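The Last Ferry to Rurkport

The ferry left Dredosdale at six with three cars on it and me. I had 100 in notes in my coat, my father's share of the boat, and I meant to give it back to my brother before dark.

He had not moved. The blue door still stuck at the bottom. He let me in, put the kettle on and asked if the crossing had been rough. I said it had been flat. We sat in the kitchen, where our mother used to gut mackerel, and I put the money down between us.

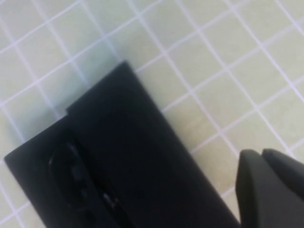
It was never about the boat, my brother said, and he pushed the notes back to my side. She had leaked since the October she was bought.

I asked him what it was about, then.

He got up and looked for the sugar. The last ferry back was at nine. I heard it sound its horn in the harbour and I stayed where I was.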